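Ticket 871: hand-guided demo of memory module insert, arm drifts in free-drive
Project: Moris
Status: open
Reported by: Recep Çınar

Recording demos by hand on the open tower. With free-drive on, the left arm sinks when I let go over the fixture plate. Replay then ends 2 mm low at the pick point. Happens on every take longer than 300 samples.

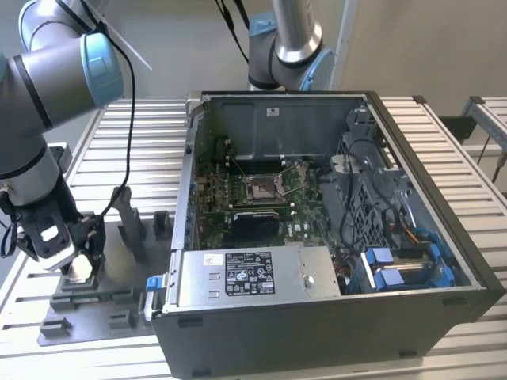 Left arm over the fixture plate, tower on its side.

Tried so far:
- Restarted the Curix recorder. No change.
- Set sample buffer to 2000. Longer takes save, drift is the same.
- Taught the same path by remote control. Replay lands where it should.

So the fault shows only when the arm is pushed by hand. Payload in the arm settings is still the value for the bare gripper. Camera module weight not entered.

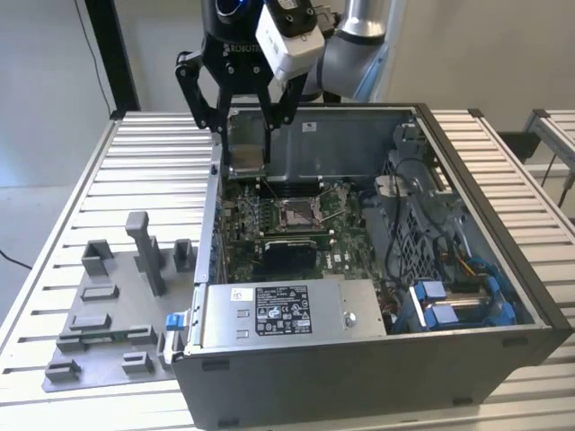
Jaruwan Nilsuwan: Payload would do it. Enter gripper plus camera, 283 g more than you have now, and move the center of mass toward the camera side. Then redo one short take and send me the joint log before you record the rest.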